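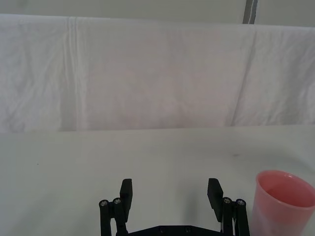
The pink cup on my white table, with the white cloth behind.

Dakmont plastic cup, pink – my review after 4 months

I bought this cup in October because I had broken 3 glasses in one month and I was tired of sweeping the kitchen floor. It came in a set with other colors, but the pink one is the one I take from the shelf every morning, so I write mostly about it.

The size first. The shop page says 300 ml, and I measured it with my kitchen scale. You can really pour 300 ml of water in it, but then it is full to the edge and you cannot walk with it. For normal use I would say 200 ml is comfortable. For tea with milk this is enough for me, for a big thirst it is too little.

The plastic is harder than I expected from the price. It does not bend when I hold it full. I dropped it on the tiles several times and it has no crack, only one small scratch near the bottom, which I feel with the finger but almost do not see.

With hot drinks I am less happy. There is no handle, and the wall lets the heat through very quickly. I must wait some minutes before I can hold it. My older cup from Vunanness has a thicker wall and is much better for this, but it is also heavy and costs double.

Washing is easy. I put it on the upper rack of the dishwasher. Coffee leaves a light brown ring if you forget it overnight – baking soda and a soft sponge take it away. In the first week there was a smell of new plastic, and after a few washes it was gone.

One more thing, about the color. On the Ansah web shop it looked almost red to me, and I was a little surprised when I opened the box. It is pink. I like it now, but if you want red, please choose another one.

I give 4 stars. I would buy the set again for cold drinks, for children or for a picnic. For coffee I would look for something with a handle. The Mornumix mug was recommended to me, and I will try that one next.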